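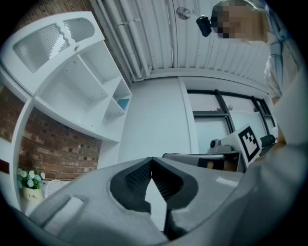
Progress Report: Fit-out and Furnishing of the Ellis Street Reading Room

Last updated: September

Search this site Go

Prepared by Angharad Samuel for the Clallis Fund

1. Status

The room is usable and within the approved budget. Of 61 items on the furnishing schedule, all but five are delivered and placed. The outstanding items are listed in section 4.

2. Work in this period

Shelving. The tall white unit is in position against the brick wall. The upper cabinet has its door with the ribbed glass panel and knob; the compartments beside and below it remain open, as drawn. The curved lower shelf was kept after Irfan Pirzada checked the clearance to the walkway. The brick is left exposed under the unit. Viola Rinaldi had proposed a back panel there, and this was dropped to save cost. The cubbies are close to empty at present. Stock will be moved in once the labels arrive.

Ceiling and pipes. The corrugated metal ceiling is white throughout. The pipes are also white and run on brackets across the ceiling and down toward the shelving. Boxing in the pipes was priced by Dutau and declined — the quote exceeded the line by 15 percent and would have made the brackets harder to reach.

Walls and window. The plain wall is finished in white. No pictures or notices are to be fixed to it until the paint warranty form is returned. The dark window frames were retained. Blinds are not in this phase.

Small furnishings. The flowerpot with "Life" on it and its artificial blue and white flowers stand on the white ledge, with the round woven piece next to them. Artificial stems were specified to avoid watering near the shelving.

3. Changes to the approved plan

The reading bench was reduced in length after a measuring error in the original drawing. Stefaniia Moroz has issued a corrected drawing, revision 2. The change has no effect on the shelving position. Savings on the bench were moved to the lighting line, with the fund's agreement.

4. Outstanding

— Bench cushions (Justus; delivery date not confirmed)
— Shelf labels
— Door stop
— Coat rail
— Replacement floor mat, the first having been supplied in the wrong size

5. Next period

Dilwyn Prydderch will carry out the snagging inspection and send the list to the fund. Final invoices from Dutau and Justus are expected after that. We request that the last payment be held until the snagging list is closed.

Shares 2 Comments 0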